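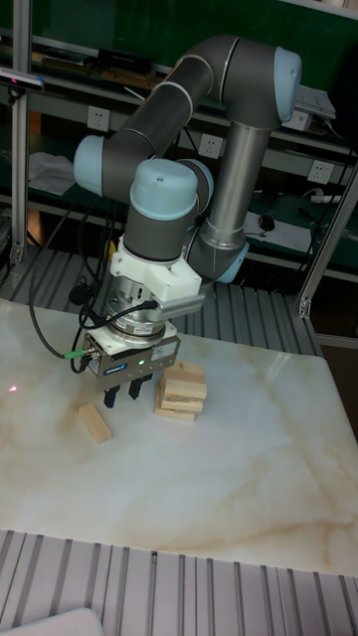 Appel à participants : empiler, démonter, recommencer

L'atelier Piltia cherche des personnes pour participer à une série de séances autour des petits blocs de bois. Nous préparons un jeu de construction qui s'appelle Redudum, et nous avons besoin de mains différentes des nôtres. Les séances ont lieu pendant l'automne et l'hiver, la dernière est prévue en mars.

Qui nous sommes

Piltia est un petit atelier de jeux en bois. Shahla Bahrami dessine les pièces, Kianoush Kiani les coupe et les ponce, et moi, Azadeh Amini, je m'occupe des séances et de la correspondance. Nous habitons en France depuis plusieurs années mais le français n'est pas notre première langue. Si une phrase de cet appel n'est pas claire, vous pouvez nous écrire et je la ferai plus simple.

De quoi il s'agit

Les blocs de Redudum sont rectangulaires, en bois clair naturel, sans peinture et sans vernis. On les pose les uns sur les autres en changeant de sens à chaque étage. Une boîte contient 76 blocs, et le livret propose des constructions de difficulté croissante. Les premières n'ont que quatre blocs. Elles paraissent très faciles, et pourtant ce sont celles qui nous donnent le plus de travail, parce que chaque personne les comprend autrement. Certains alignent les bords avec beaucoup de soin. D'autres laissent un bloc avancer vers l'avant et un autre en retrait, et la pile tient aussi.

Nous voulons savoir jusqu'où une pile peut être irrégulière et rester agréable à construire. Nous voulons aussi savoir si les dessins du livret sont compris sans texte. Dans la version actuelle, l'étage du bas et le troisième étage se ressemblent trop sur le papier, et plusieurs lecteurs ont tourné la page dans tous les sens avant de commencer.

Le déroulement d'une séance

Une séance dure deux heures avec une pause. Vous travaillez seul à une table pendant la première partie, puis à deux pendant la deuxième.

On commence par un quart d'heure libre avec les blocs, sans consigne. Ensuite vous recevez le livret et vous choisissez trois constructions. Vous les faites à votre vitesse, il n'y a pas de chronomètre. Si la pile tombe, vous la reprenez ou vous passez à la suivante, comme vous préférez. Nous notons seulement l'endroit où vous avez hésité.

Après la pause, une personne décrit une pile à voix haute et l'autre la construit sans voir le modèle. C'est le moment le plus bruyant de la séance, et souvent celui que les gens veulent prolonger.

À la fin, vous répondez à un questionnaire d'une page. Les réponses courtes sont acceptées. Les dessins aussi.

Les profils que nous cherchons

Toute personne à partir de seize ans peut participer. Pour les mineurs, l'accord écrit d'un parent est obligatoire. Nous aimerions recevoir en particulier :

- des personnes qui ne jouent presque jamais
- des gauchers (nous en avons eu trop peu jusqu'à maintenant)
- des personnes qui ont une difficulté pour saisir les petits objets
- des enseignants de maternelle ou de primaire
- des personnes qui lisent peu le français

Il n'est pas nécessaire d'être adroit. Si vous avez déjà participé à notre premier appel, vous pouvez revenir, mais dans ce cas merci de l'indiquer, car vous connaissez déjà une partie des constructions. Nous avions reçu 117 candidatures et nous avons gardé toutes les adresses de ceux qui l'ont accepté.

Ce que vous recevez

Chaque séance est indemnisée par un bon d'achat de vingt euros à utiliser dans la boutique Tastora, qui vend déjà nos autres jeux. Les frais de transport en commun sont remboursés sur présentation du ticket. Il y a du thé, du café et des biscuits. Si vous avez une allergie, écrivez-le dans votre message et Fatemeh Rashti, qui prépare les pauses, fera attention.

Les participants qui viennent à au moins trois séances recevront une boîte de Redudum quand elle sera fabriquée. Le premier tirage sera de 2000 boîtes. Vos prénoms seront imprimés à la dernière page du livret, sauf si vous ne le souhaitez pas.

Le lieu

Les séances se passent à la maison Hosseinzadeh, au rez-de-chaussée. L'entrée est de plain-pied et les toilettes sont accessibles en fauteuil. Les tables ont un plateau blanc à motif de marbre. C'est une surface lisse, et nous l'avons gardée exprès : un bloc du bas mal posé y glisse plus vite que sur une nappe, et le défaut du dessin se montre tout de suite. Ceux qui préfèrent une surface plus douce peuvent demander un tapis de feutre.

L'adresse exacte et le plan sont envoyés avec la confirmation. Il est difficile de se garer dans la rue, nous conseillons de venir en bus ou à vélo.

Vos données

Nous conservons votre nom, votre moyen de contact et votre questionnaire jusqu'à la fin du projet, ensuite tout est effacé. Vous pouvez arrêter une séance à n'importe quel moment sans donner d'explication, et l'indemnité reste due.

Pour participer

Envoyez un message à Shirin Bakhtiari par le formulaire de contact de l'atelier, avec l'objet « Séances Redudum ». Indiquez :

- votre prénom et votre âge
- la main que vous utilisez pour écrire
- vos disponibilités, plutôt le matin, l'après-midi ou le soir
- les langues que vous parlez
- vos besoins particuliers, s'il y en a

Une lettre de motivation n'est pas demandée. Deux ou trois lignes sur le dernier objet que vous avez construit, réparé ou monté nous feraient plaisir, même si c'était une étagère qui penche.

Nous répondons à tous les messages dans un délai de dix jours. Si les groupes sont complets, nous vous proposerons une place sur la liste d'attente. En cas d'empêchement, merci de prévenir la veille, pour que nous puissions appeler une autre personne. Les séances à deux ne fonctionnent pas bien quand un binôme est seul.

Appel publié le 24 août 2018.

Azadeh Amini, pour l'atelier Piltia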